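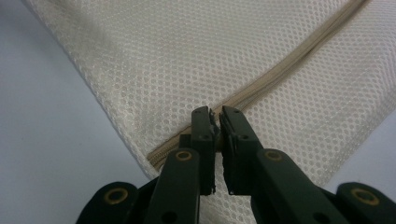 About Pellegrini

Pellegrini is a laundry and linen care firm in Putstead. We wash, mend and return clothing and household linen for private customers, guest houses and two care homes in the town and out along the Skatport road. There are 16 of us, most working part time, and we have been in the same building since the business began.

Brunello Gatti started the firm with one washing machine and a contract for restaurant tablecloths. Table linen is still a good part of the work, but personal laundry overtook it some time ago. Personal laundry is slower to handle. Every customer's things have to stay together from the moment they come in at the counter to the moment they go back, and for that we use mesh bags.

How the bags work

Each customer has their own zipped bag. Socks, underwear, tights and anything small or delicate goes in, the zip is closed and the bag is washed as it is. Water and detergent pass through the holes in the mesh. The contents come out at the other end with nothing missing and nothing caught round somebody else's shirt buttons.

We ask customers to fill a bag no more than two thirds full. A tightly packed bag does not rinse well and takes much longer to dry. Heavy items such as jeans and towels should be left out and handed in separately. Please do up hooks and empty pockets first.

At present we have 769 bags on the register. A bag stays with the same customer for as long as it is fit to use. When it wears out we replace it and there is no charge for this.
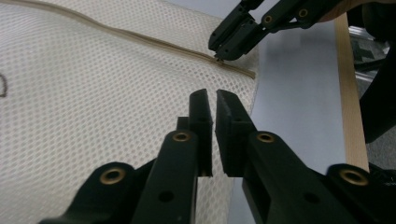
PELLEGRINI LAUNDRY - BAG ROOM AND REPAIRS
Head of section: Nives Tedesco

The bag room is at the back of the building, past the ironing tables. Bags are laid flat here and looked over before they go out again. The mesh is checked for pulled threads and holes, the side seams are checked from end to end, and the zip is run open and shut along its full length.

Zips give us the most trouble. The tape can pucker where it is stitched to the mesh, and the slider may then stick. If a zip catches, the tape is smoothed flat by hand and the slider worked along a little at a time. Pulling hard on it tears the mesh beside the stitching, and a tear there is difficult to mend neatly. A zip that will not close properly is unpicked and a new one is sewn in.

Small holes are darned with white thread. Larger ones mean the bag is taken out of use, though Nives keeps the good parts for patches and saves any zip that still runs well.

Gudrun Ackermann does most of the machine sewing. She also takes in repairs from the counter - hems, buttons, pillowcase seams and so on. Ordinary repairs are ready in 2 working days. Curtains and anything lined will take longer, and we will give you a date when you bring them in.

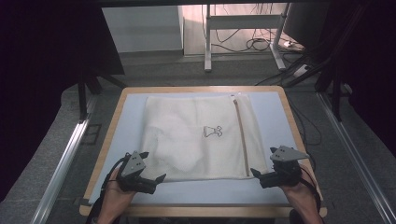

Cream mesh laundry bag with a tan zip, laid out on the table.

The rest of the staff

Salvador Carvalho runs the wash floor and plans the loads. Questions about stains should go to him, preferably before you have tried anything at home. Liviu Voicu drives the van and looks after collections. He knows most of the guest houses by their back doors.

Clanska, our booking system, was set up to replace the paper slips. You can still have a paper slip if you prefer one.

Collections and opening

The counter opens at 8 am and closes at 5.30 pm. We close for one week in August, and regular customers are told the dates beforehand.

Van collection is free within Putstead on orders of £35 or more. For Skatport and the villages in between, please ask at the counter or ring us before 10 am. Leave your bag zipped, with your name slip inside, and we will bring it back the same way.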